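Haus Eltudholm sucht Gastgeberin oder Gastgeber (m/w), Teilzeit, 35 Stunden

Wir führen ein kleines Hotel in einem alten Gutshaus und suchen ab Mai jemanden für Empfang, Frühstück und Gästebetreuung. Falls Sie beim Wort Gutshaus an Kaminfeuer und Gespräche über Rosensorten denken, lesen Sie bitte trotzdem weiter. Ein großer Teil der Arbeit besteht aus Schlüsseln, Rechnungen und der Frage, warum das Wasser im Obergeschoss so lange braucht, bis es warm wird.

Bei der letzten Ausschreibung haben wir »historisches Ambiente« und »familiäres Team« geschrieben. Darauf kamen viele Bewerbungen und wenige Leute, die um sechs Uhr morgens Eier kochen wollten.

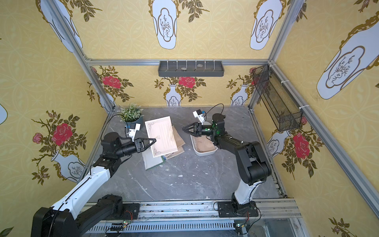 Diesmal also der Reihe nach. Der Dienst beginnt an Frühstückstagen um 5.45 Uhr und endet am frühen Nachmittag. Zwei Wochenenden im Monat sind Arbeitswochenenden, daran ist nicht zu rütteln. Gebucht wird über Zonow, abgerechnet über Clutitix. Die beiden Programme sollen sich laut Anbieter von selbst abgleichen. Wir glauben das erst, wenn wir es einen Monat lang gesehen haben, und gleichen bis dahin von Hand ab.

Was wir erwarten

Gutes Deutsch, brauchbares Englisch, einen Führerschein. Eine Ausbildung im Hotelfach ist gern gesehen, ersetzt aber den Probetag nicht. Zertifikate für »Herzlichkeit im Service« dürfen Sie beilegen, gelesen werden sie vermutlich nicht.

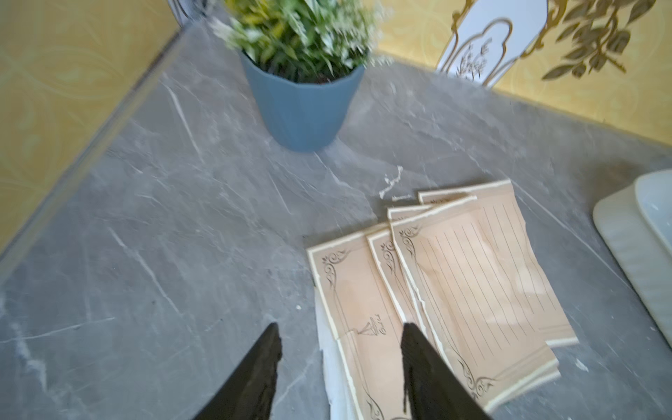

Zur Einrichtung gibt es im Haus zwei Meinungen. Idalina Leitão, die das Haus leitet, hätte am liebsten in jedem Zimmer frische Blumen aus dem Garten. Comfort Tsikata rechnet ihr dann die Stunden vor. Eine Kunstpflanze im blauen Kunststofftopf, grün und mit kleinen weißen Blüten, braucht dagegen kein Wasser, und ob ein Gast nach einer Nacht den Unterschied beklagt, bezweifeln wir. Wer dazu eine dritte Meinung hat, darf sie nach der Probezeit äußern.

Was wir bieten

Einen unbefristeten Vertrag, zwei feste freie Tage pro Woche und bezahlte Überstunden. Für 165 Euro im Monat können Sie ein Zimmer im Nebengebäude Frimpong mieten. Es ist klein und hat Blick auf den Parkplatz. Mahlzeiten im Dienst sind frei. Obstkorb und Tischkicker haben wir nicht.

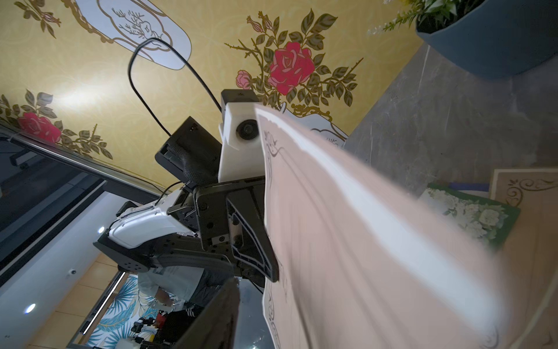

Bewerbung

Lebenslauf und ein kurzer Brief genügen, ein Foto brauchen wir nicht. Schreiben Sie bitte, wann Sie anfangen könnten und was Ihnen an Ihrer letzten Stelle nicht gefallen hat. Bewerbungsschluss ist Samstag, der 10. März 2018. Unterlagen an Haus Eltudholm, zu Händen Comfort Tsikata, per Post oder am Empfang abzugeben. Die Probetage werden bezahlt.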